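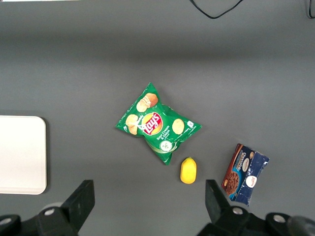
Figure 1. Bag of Lay's potato chips, lemon-shaped item and cookie box on a gray tabletop.

Snack Purchasing and Package Waste in Student Housing
Ehab Kamel and Daranee Onsri
March 6, 2018

1. Purpose
The report compares the packaging weight of snack foods bought by residents of two student houses, Nelurside and Halholm. Packaging weight is given in grams per 100 grams of food, so that large and small packages can be compared directly.

2. Method
Residents placed empty packages in a marked bin in each kitchen. Bins were emptied every Tuesday for 4 weeks. Packages were wiped clean, sorted by main material and weighed on a kitchen scale. The net food weight was copied from the label. Packages with unreadable labels were left out. Fruit sold without a wrapper was entered with a packaging weight of zero.
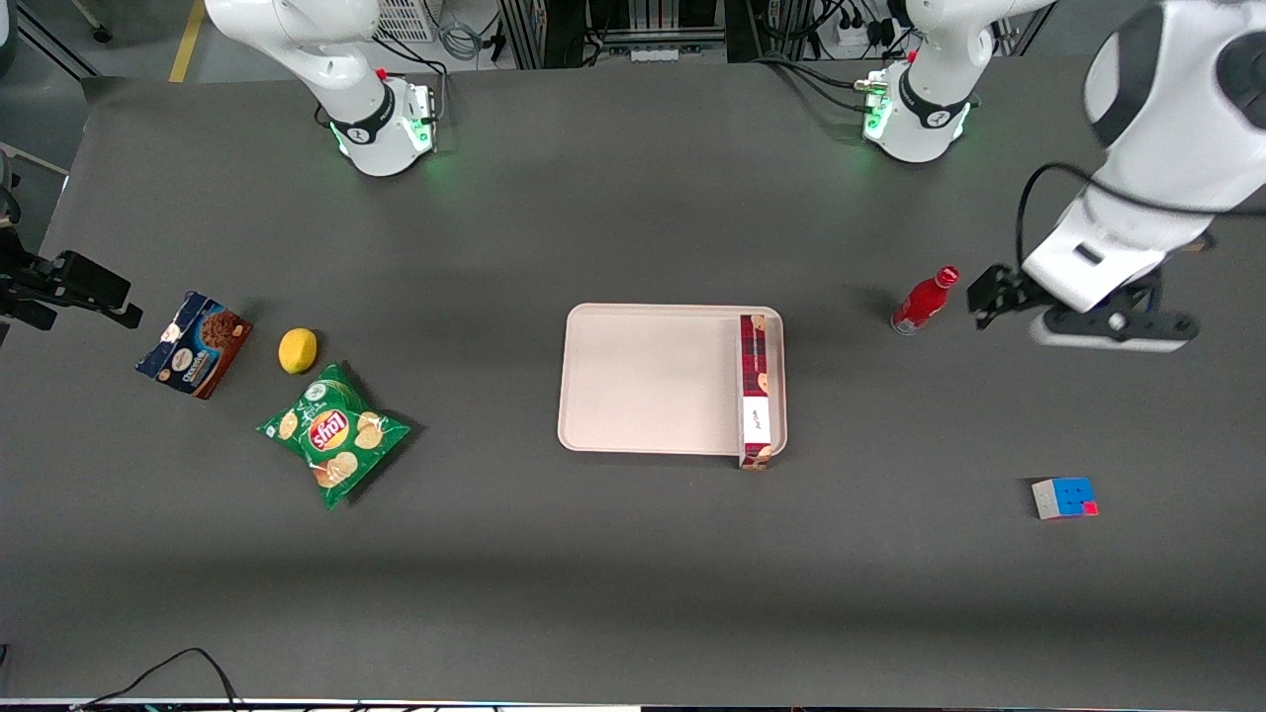 Figure 2. Grocery items on the table, including a red bottle and a box on a pale pink tray.

3. Results
Boxed cookies had the highest ratio in both houses, mainly due to the inner plastic tray. Chip bags had the lowest ratio of the packaged foods but could not be placed in the paper or plastic collection at either house. Halholm discarded more cardboard than Nelurside. Most of it came from multipacks sold at the Palacios store.

4. Sources of error
Packages thrown away outside the kitchens were not recorded. The scale reads in steps of 3 grams, which is coarse for a single chip bag, so bags of the same type were weighed together and the total divided. The collection will be repeated at Flusside in June with a finer scale.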